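**Brutis releases folding guide for mixed household laundry**

February 2024

Brutis, the home-textiles division of Prundo, has released a printed and downloadable guide to sorting and folding clothes on a bed. The guide was developed in a 243-household trial and covers knitwear, denim, light cottons and small items. It replaces the ironing-board leaflet supplied with Brutis drawer dividers since October.

The trial compared two working surfaces, a table and a made bed. Most participants had no table long enough for an adult sweater with both sleeves extended, so the final procedure assumes a bed. It applies to any firm covering, including woven mats, and calls for a cleared area at least as wide as the garment. 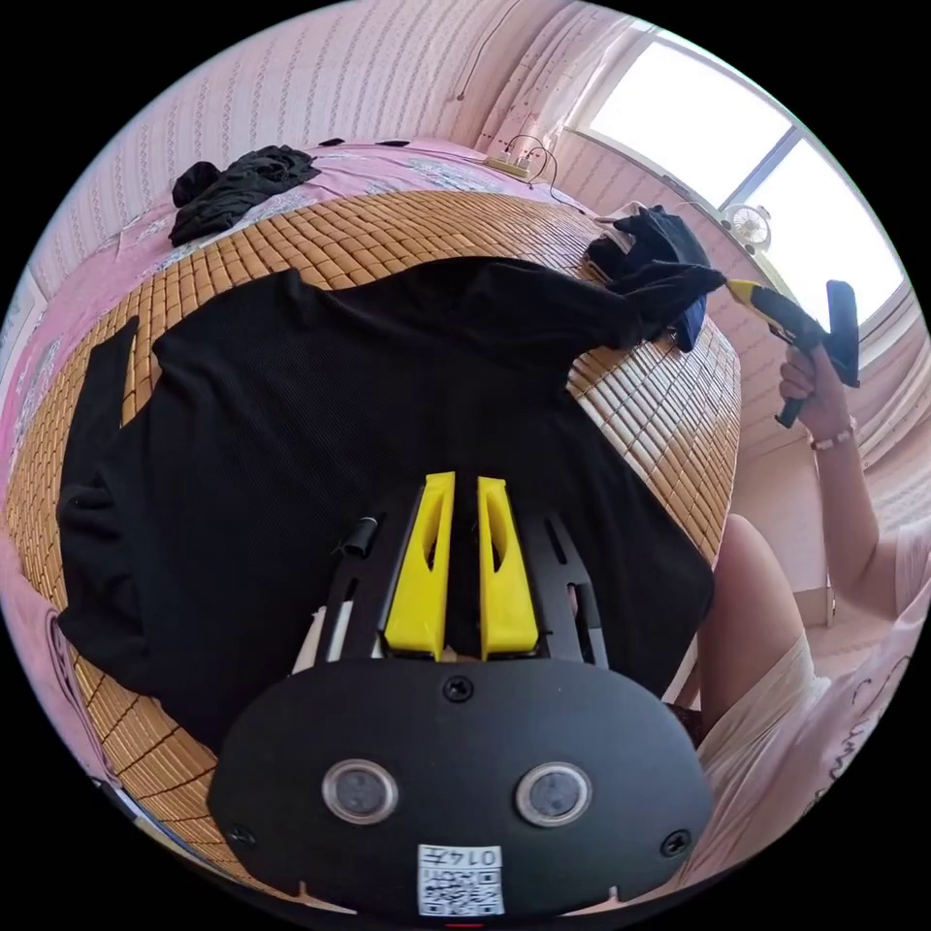 Knit tops are the first category in the guide, as they accounted for most of the refolding recorded in the trial. The garment is placed with the body flat and the sleeves out to the sides before any fold is made. A black ribbed top spread on a bamboo mat, with one sleeve toward the edge of the bed and part of the fabric still bunched, is at the stage the guide calls "open." The bunched section is smoothed from the center outward, by hand and without pulling on the hem. Ribbed fabric stretches across the rib, and tension applied at this point carries through to the finished fold. Each side is then turned in to the midline, the sleeve is laid back along the body, and the length is folded in thirds.

"The step people skip is the smoothing," said Mirta Acuña, who edited the guide for Brutis. "It takes a few seconds per garment, and it sets the width of everything that follows."

Sorting comes before folding and is done by fabric weight, with color as a secondary criterion. Heavy items such as denim go to the bottom of the stack and knits go above them - light cloths are kept apart and folded last. Small items are set aside at the far edge of the bed until the main pile is cleared. Households in the trial that sorted by owner first were asked to repeat the exercise by weight, and the second method was retained.

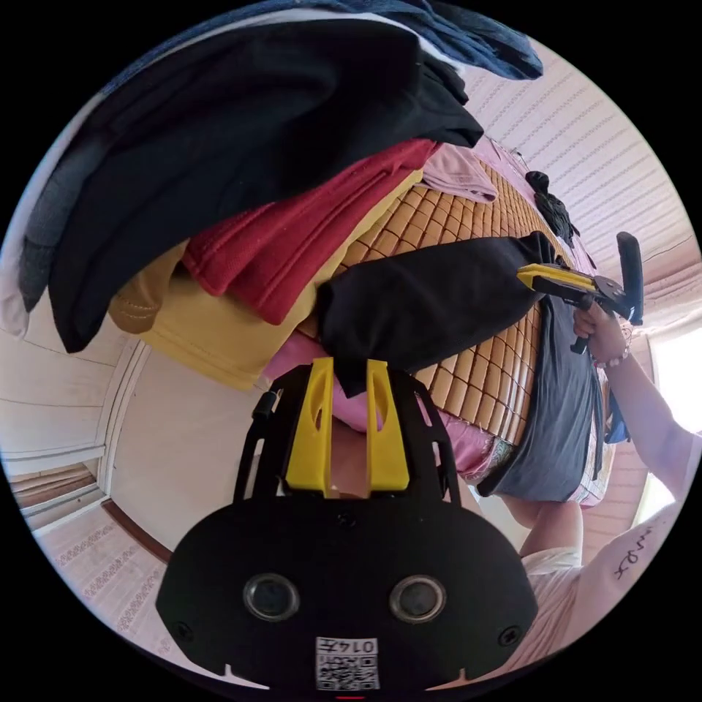 Sorting by weight does not suit every home, according to Gil-soo Maeng, who would still separate by owner when several people share one dresser and would apply the weight order within each person's stack. The guide allows for this in an appendix.

The printed edition runs to eight pages. An initial run of 500 copies will be distributed through Brellivard stores, and the downloadable edition carries the same text. Drawer dividers in the Nam series have been marked with matching fold widths, and existing dividers can be used with the two adhesive scales enclosed in the printed edition.

Retailers may request copies from the Brutis press desk, attention Hwa-young Ryu.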